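Grandthorpe Community Kitchen: progress report to the Yazzie Fund
25 October 2020

We're so pleased with how the cooking classes have gone since our last report in February! The move to online lessons worried all of us, and the first two weeks were bumpy (sound problems, mostly), but 343 households have now signed up and 256 of them have finished the full six-week course.

Recipe boxes go out from the Amham depot every Thursday. We have packed 3,471 so far, well past the 2,000 we promised you in the grant application. Tredier still supplies the dry goods, and the spring price rise was smaller than we'd feared, so the food line of the budget is slightly under. Delivery is over, mainly fuel and a second van for the hill villages. We'd like to move part of the food savings across to cover it, if you agree.

The families' favorite unit by a long way has been cooking on a stick. Kids who wouldn't touch a pepper in week one were threading their own by week four, and several parents have asked for more recipes that don't need an oven. We are adding two, a bean one and a chicken one with yogurt.
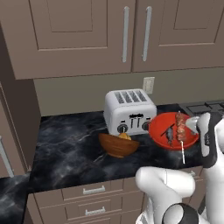

The printed recipe cards are also being redone in larger type, with the shopping list on the back. Spanish cards are at the proofreading stage and should go into the boxes next month.

Still to do before the final report: the evening class for older adults, which needs a simpler sign-up than the web form - we're trying phone booking first - and the follow-up survey. Receipts for the second van are attached with the budget sheet.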